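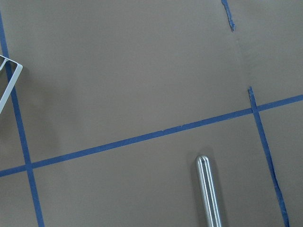
平らな面に貼った青いマスキングテープ

暮らしの手引き > 住まいの手入れ > 壁を塗る前の下ごしらえ

壁を自分で塗ってみたい、というお便りをこの春はずいぶんいただきました。うれしいですねえ。私も最初の一部屋を塗ったときは、途中で何度も座りこんで、もう半分のままでいいんじゃないかと思ったものです。それでも翌朝カーテンを開けたら部屋がぱっと明るくて、それからすっかり癖になってしまいました。今回は、塗る前の下ごしらえから片づけまで、うちでやっている順番で書いていきますね。

まず、壁を洗います。ここを飛ばしたくなる気持ちはよくわかるのですが、台所に近い壁は見た目以上に油がついています。バケツにぬるま湯を張り、台所用の中性洗剤をほんの少し。固くしぼった布で下から上へ拭いて、そのあと水拭きを二回します。上から始めると汚れた水が垂れて筋になり、あとから拭いてもなかなか消えません。うちの廊下にはその筋がまだ一本残っていて、棚で隠しています。

乾かすのは一晩。急ぐ方は扇風機を回してもかまいませんが、梅雨どきや七月の蒸し暑い日は、手のひらを当ててひんやりするうちは待ってください。

次に穴埋めです。画びょうの穴くらいなら、パテを指の腹でちょんと押しこめば十分。ねじの跡のような深い穴は、一度に埋めると真ん中がへこむので、二回に分けます。乾いたら目の細かい紙やすりを木切れに巻いて、なでるように。力を入れると周りの壁紙まで毛羽立ってしまいますよ。

さて、マスキングテープ。これは知り合いのクリスティナ・バコシュさんに教わったやり方がいちばん気に入っています。テープを長く引き出して一気に貼ろうとせず、腕の長さほどで切って、少しずつ重ねながら貼っていくのです。私は長いまま貼ってはよれさせ、はがしてはまた貼り、を繰り返していましたから、目からうろこでした。貼ったあとは、塗る側の縁だけを古いポイントカードの角でしっかりこすっておきます。塗料がもぐりこむのはたいていここです。

幅は20ミリ前後のものが扱いやすいと思います。幅木の上には広めのもの、窓枠の曲がったところには細いもの、と二本用意しておくと楽ですね（私は結局いつも三本買ってしまいますが）。日の当たる窓辺では糊が残りやすいので、貼ったらその日のうちに塗ってしまいましょう。

塗料は、使う前に底からゆっくりかき混ぜます。ぐるぐる勢いよく回すと泡が入って、壁にぷつぷつが出ます。二缶以上使うときは、大きなバケツで先に合わせておいてください。同じ色番号でも、缶が変わるとほんのわずかに違って見えることがあるんです。

塗る順番は、隅と縁を刷毛で、それから広いところをローラーで。縁をぐるりと全部塗ってからローラーに持ちかえる方が多いのですが、縁が先に乾くと額縁のような跡が出ます。壁一面ずつ、縁が濡れているうちに続けて塗るほうがきれいです。ローラーは幅の三分の一を重ねながら、最後は上から下へそっと流しておしまい。かすれてきても押しつけないで、面倒でも塗料を足しましょう。

二度塗りのあいだは、缶に書いてある時間をきちんと守ります。そのあいだの刷毛は洗わなくても大丈夫。食品用のラップでぴったり包み、輪ゴムで留めておけば、お昼を食べてお茶を飲んでも柔らかいままです。

テープをはがすのは、最後の一塗りの表面が指につかなくなったころ。すっかり乾くまで置くと、塗膜がテープに引っぱられて破れることがあります。端を折り返して、壁に沿わせるように斜めにゆっくり引いてください。もし翌日になってしまったら、縁にカッターの刃を軽く当てて切れ目を入れてからはがします。糊が残ったときは、はがしたテープを丸めてぺたぺた押し当てると、けっこう取れますよ。

余った塗料は、小さなガラス瓶に移しておくのをおすすめします。ふたに部屋の名前と色番号、塗った年を書いておくこと。数年後、家具をぶつけた傷を直すときに本当に助かります。残りを排水口に流すのはいけません。新聞紙に吸わせて乾かし、お住まいの地域の決まりに従って出してくださいね。

最後に、床に敷くものの話を少し。薄いビニールだけだと足がすべりますし、落ちた塗料がなかなか乾かず、靴下の裏で家じゅうに広がります。うちでは古いシーツをビニールの上に重ねて、端を養生テープで留めています。シーツは塗るたびに色が増えて、いまでは最初の台所の黄色から去年の寝室の灰色まで、ひととおり残っています。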